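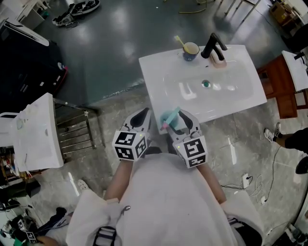

Dec 4, 2022, by Chanida Phromma
Filed under: List Archive > Home & Garden > Houseplants indoors

Subject: Re: Ferns in the bathroom, yes or no?

Thanakorn Rattanakul wrote:
> I've lost two maidenhairs since the heating went on in November and
> I'm ready to give up. They go crisp at the edges, then the whole lot
> drops. Someone at the garden centre told me to move the next one
> into the bathroom and stop fussing. Does that work for anyone
> here? Ours has one small window and it faces north.

Yes, yes, yes! Please don't give up, Thanakorn. I moved all my ferns into the bathroom last winter and I wish I'd done it years ago. I have 8 of them in there now (my sister thinks I've lost my mind) and the Boston is so big that it brushes your ear when you clean your teeth.

A north window is fine for most of them. Mine is north-east with frosted glass and the bird's nest fern has put out five new leaves since the summer, big shiny ones with hardly a mark. Maidenhairs are the fussy ones. I keep mine on the shelf nearest the shower, well away from the radiator, and I water it from below: pot in a bowl, half an hour, then let it drain. It must never dry right out. If yours has gone crisp, cut the whole thing down to the soil, keep it damp and wait. Lamduan Wannasri told me to do that on this list two winters ago and I didn't believe her, and I had new fronds in under a month!

On misting, I know Lamduan and I don't agree. She says it does nothing for the air and she may well be right, the damp is gone in minutes. I still like doing it, it gets the dust off and I look at each plant properly while I'm there, so I catch the scale early. Rainwater if you can get it. Our tap water is terribly hard and leaves white spots on everything. 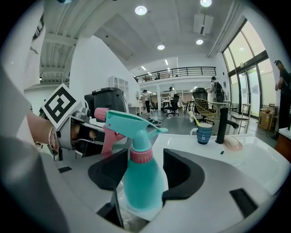 Teal spray bottle with the pink collar.

Any spray bottle will do for that, by the way, as long as it gives you a fine mist. Go for the fronds of the Boston and the bird's nest, and leave the maidenhair alone, it sulks if the leaves stay wet.

Which ones did you lose, was it the plain one or the kind with the pinkish new growth? I've got a spare division of the plain one, rooted and looking lively, in a pot the size of a teacup. It's yours if you can get to the Panyasiri plant swap. Jaruwan Wongsuwan is running the fern table again and I've promised her two trays of button ferns, so I'll be there all morning.

One more thing, and this is for everyone: has anybody grown a staghorn on a board over the bath? I've got the board and the moss and I'm itching to try it, but I'm nervous about the screws going into tile.

Chanida

Last updated: 5 replies in this thread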